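Lucio de invierno en Fenance: profundidad y bajos

barbo_norte
Enero de 2026
Dos jornadas en el embalse de Fenance sin picada. Pesco a 4 metros con pez muerto y bajo de acero. ¿Bajo más o cambio de orilla?

reinador
Más hondo. Con el agua fría el lucio se pega al escalón de la presa – ahí no se mueve hasta que sube la temperatura. 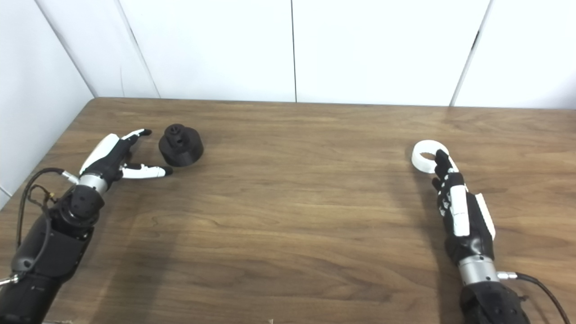
Lectura: 2 min

tinca82
No estoy de acuerdo. En octubre sondeé la cola de Bridimov y el pez pasto seguía a 2 metros. El lucio va detrás.

reinador
Octubre no es enero. La termoclina ya se ha roto.

barbo_norte
Probaré ambas cotas con el mismo bajo. Triples del 6.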